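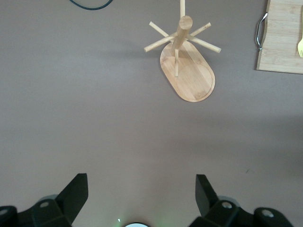 Skerport workshop: progress report on the two-arm table, October

1. Work since the last report

Both arms are now mounted and run from one controller, with the software we call Gunik. We moved from calibration to simple kitchen objects, as agreed with the Nadar fund. The wrist camera looks straight down past the fingers, and a mug tree is a good test for it, as the pegs point in every direction and confuse the depth estimate. We use it without mugs for now.

2. Present tests

The present task is to carry a small block with the left arm to the wooden stand and release it there. The right arm waits at a safe distance. Of 11 trials this month, 9 ended with a correct release. The other two stopped early on the force limit. 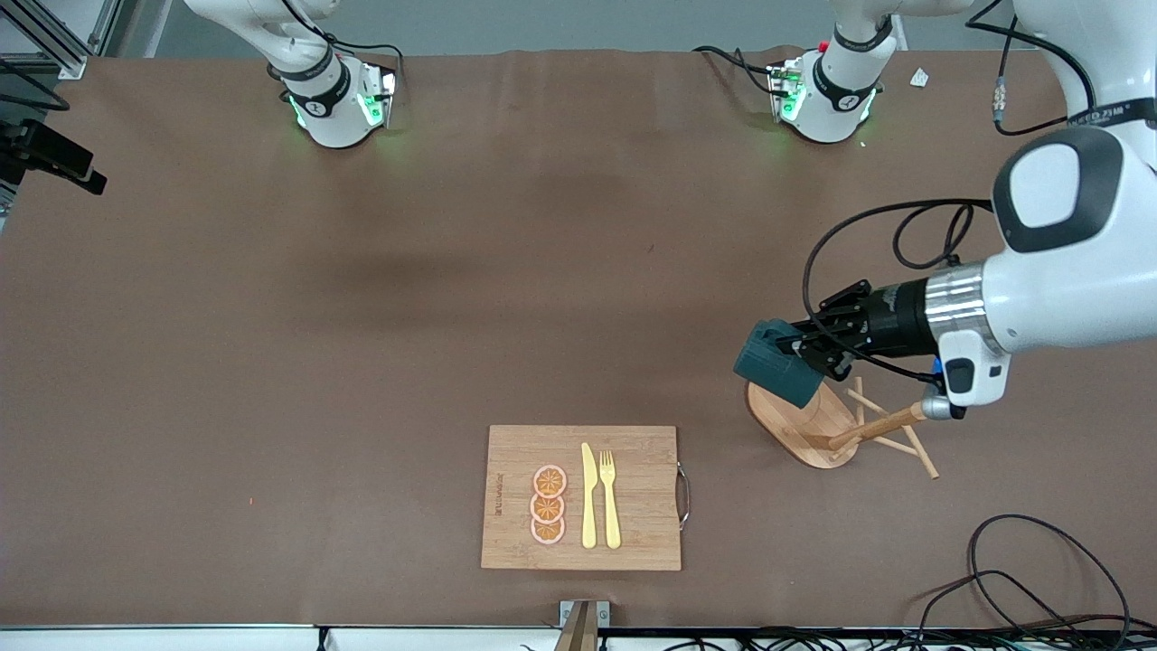 The cables remain our weak point. They follow the wrist in a wide loop, and at some angles the loop comes near the fingers. We bought clips from Sirnum and will fit them before the next trials.

3. Costs and next steps

We have spent 1984 of the approved budget, mostly on motors. In the next period we plan to use both arms together and to try the fork and the cutting board. We need 5 more weeks for this part.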